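Portela bedroom garments: README and house rules

Hi, and thanks for downloading! I look after the Portela part of the Storer collection, which is all clothes handling done with hand-held grippers in a lived-in bedroom. Most of what follows is rules we settled on along the way. If you only want file layout, skip to the end. If you plan to collect your own data and merge it with ours, please read the whole thing first (it's short, I promise).

Version of this card: 2025-08-31

What you get

There are 308 episodes in this release, all recorded at 30 frames per second. The jobs are the dull ones everybody knows: pick up a top, pull a sleeve straight, fold, move to the pile, start over. We went heavy on black clothes on purpose. Dark knitwear on dark knitwear is where our first model fell apart, and I'd take more of that over another thousand neat white T-shirts.

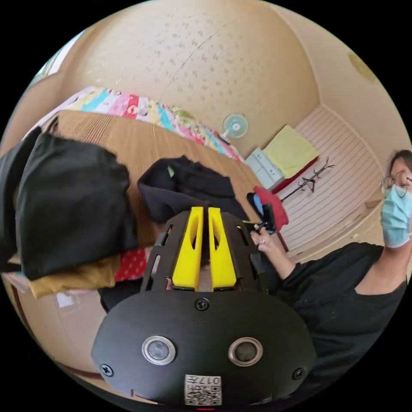

Rules for the room

Leave the room the way it is. I mean it! In our February sessions at Sorley we cleared every surface before recording, and the policy we trained on that got lost as soon as somebody left a blanket out. So bedding stays, towels stay, whatever hangs on the wall stays. Take away anything with a name, an address or a medical label on it, and then stop tidying.

Daylight is fine. Don't draw the curtains halfway through an episode, though. If the light changes a lot, finish what you're doing and begin a new one.

Rules for people

Everyone who could end up in view signs the consent form before the first take, including whoever is "just helping" (they always wander in). Signed forms are kept apart from the recordings. Anyone can ask to be taken out later, and we delete the whole episode. Blurring a face and keeping the rest doesn't count.

Watches and rings can stay on if they don't catch on fabric. If one snags even once, it comes off.

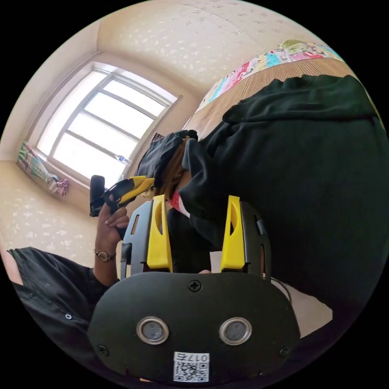
When two people work side by side, agree out loud who moves first. Keep fingertips outside the gap while the gripper is closing, and never hand over a garment by tossing it. Stop for a rest after 17 takes, even if you feel great. My wrist has opinions about this one.

Rules for labels

Write the label the same day. Mark a failed grasp as failed and leave it in. I can't say this strongly enough, we lost weeks at Skarkerance to a set where all the misses had been quietly trimmed out. 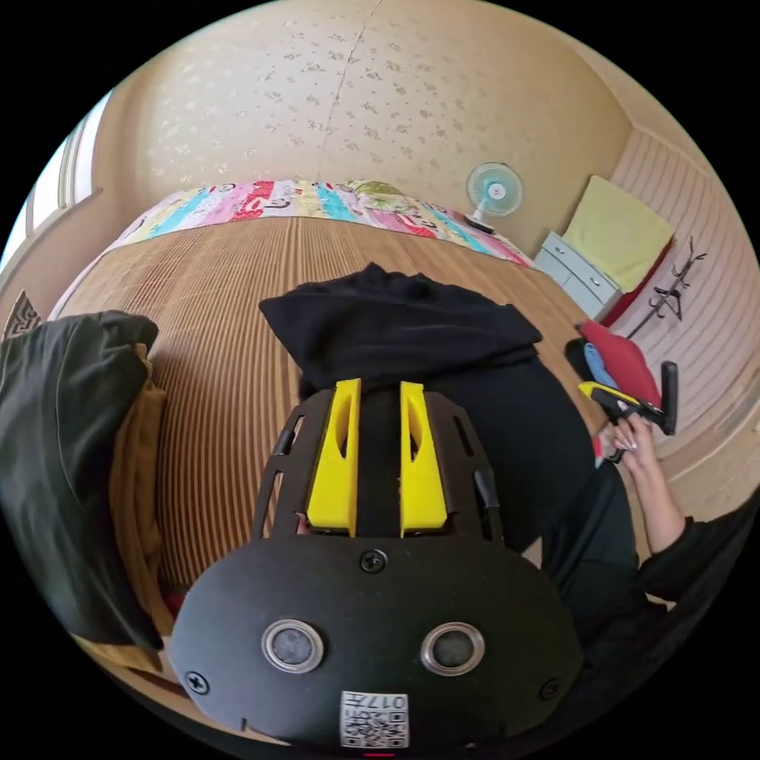
Use plain names for clothes: "hoodie," "towel," "sock." If you can't tell what it is, write "garment" and move on.

Files

One folder per episode, with video, gripper width and a notes file. Clips are capped at 700 frames, and longer jobs are split with the same episode number plus a letter. Known problem: a few notes files still use the old Sorley names for the left and right gripper. I'm fixing those by hand and will post the corrected ones in the same folder.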